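Home | About the group | Minutes | Meeting dates | Reading list | Contact

Last updated: November

Irneck Home Machines Group
Minutes of the November meeting, 7.30 pm, upstairs room

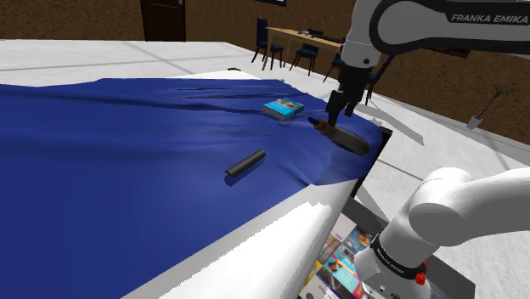 Marisa Lo Presti asked whether we were setting the bar too low. Her view was that clearing and folding a cloth is a chore a six-year-old does on the way to asking for pudding, and that she would want to see a whole room put straight before she called any machine useful in the house.

Present: Gilles Jacquet (chair), Marisa Lo Presti, Nermin Avcı, Loïc Pichon, Sandrine Masson (minutes).

1. Minutes of the last meeting
Agreed, with one change. The talk on shelf stacking at Lemaire was given by Loïc, not Gilles.

2. Cloth work in simulation
Gilles replied to Marisa at some length and with great cheer. Cloth is the hard bit! A box keeps its shape wherever you put it, but fabric has a new shape every time you touch it, and a gripper with two fingers gets one pinch at a time. Add things lying on top and the arm has to decide what to shift first and where to put it down. He thinks this is the most interesting chore going and would happily spend the winter on it.

Nermin gave the figures for the table task. Out of 282 simulated runs the arm cleared the items and got the cloth into a passable fold in 66. Most of the failures came at the pinch, either by catching two layers or by closing on nothing. Long thin items rolled when the cloth was tugged. Flat boxes gave very little trouble.

Loïc was delighted with 66 and said the spring total had been 16 from the same number of runs. Marisa said she would be delighted when it was her table. It was noted that both could be true.

Discussion of how far simulated cloth can be trusted. Nermin said the folds look right but the weight and drag are guesses, and a tea towel straight from the line behaves like neither. Sandrine asked if anyone had tried the same moves on real fabric. Not yet.

ACTION: Nermin to sort the failures by cause and send the list round.
ACTION: Gilles to bring three real cloths of different weights to the next meeting.

3. Shop floor visit
Loïc and Sandrine went to see the returns bench at Flosano, where a machine sorts boxed goods into trays. It keeps going all shift and was lovely to watch. Staff told them it copes well with boxes and badly with anything in a soft bag, which goes to a person at the end of the bench. Some 38 soft items went that way while they stood there. Loïc thought this matched our own results nicely. Sandrine added that the people on the bench seemed fond of it and had strong opinions about its speed.

4. Can it do the chore yet?
Yearly question, asked of everyone in turn.
Sweeping a clear floor: yes, all agreed.
Sorting boxes on a bench: yes.
Clearing a table of hard objects: nearly (Marisa: no).
Folding a cloth: not at home. Gilles wished it recorded that he expects to change his answer next year.
Making a bed: no, with some laughter.

5. Name for the shared task list
Mumik was proposed by Nermin and accepted. Loïc to move the old list across.

6. Any other business
The door sticks again. Marisa has a spare key for the downstairs cupboard and would like somebody else to have it. Sandrine took it.

Meeting closed at 9.10 pm. Next meeting same room, cloths on the table by half past seven please.

Contact the minutes secretary | © Irneck Home Machines Group | Back to top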